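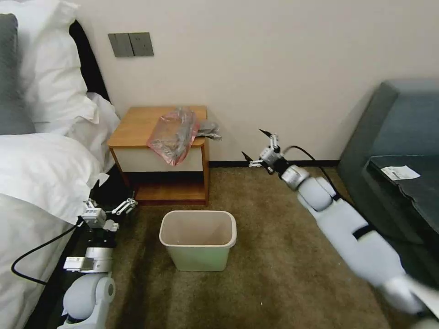 Photo: Birgit Thiele

The Room at Skerow

Ilona Lengyel had until noon to be out of room 66. She had slept badly and the duvet was half on the floor. She left it there.

Her brother-in-law, Ottó Hegyi, called from the lobby at ten.

"Did you find it?" he said.

"I haven't looked yet."

"It's the only thing she asked for."

Margit had asked for the receipt from the clock shop. Their mother's clock was at Illés, being repaired, and the shop would not hand it over without the paper. Ilona had paid the deposit the day before and put the receipt somewhere. She had been tired, and then there had been dinner.

She went through her coat first, then her purse. She looked under all three pillows. She picked up the plastic bag from the nightstand and felt along the bottom of it through the plastic. It was thin and pinkish and it made a lot of noise.

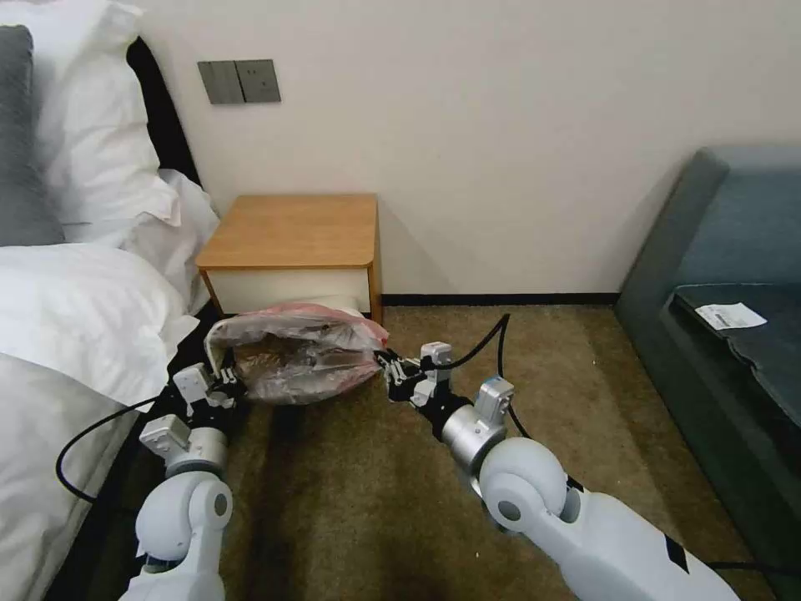 There was something brown in the bag, and she knew what that was. Her mother's gloves, which the nursing home had given her with the comb and the reading glasses. The woman at the desk had written 3/16/22 on a form and asked her to sign next to it. Ilona had signed. She had not opened the bag since.

She put it back on the nightstand and sat down on the edge of the bed. The wastebasket was empty, so at least she hadn't thrown the thing away.

The phone rang again. It was Margit this time.

"Ottó says you lost it."

"I didn't lose it. I'm looking."

"Did you check where you were sitting?"

"I'm sitting on the bed."

"Where you were sitting last night, Ilona."

She turned her head. It was on the sofa, near the front of the cushion, a small white piece of paper.

"I have it," she said.

"Is the number on it?"

She got up and read it to her. "1846."

"Good," Margit said. Then, after a while, "Did you bring Mama's gloves?"

"They're in the bag."

"I'd like those too, if you don't want them."

Ilona said she would think about it in the car.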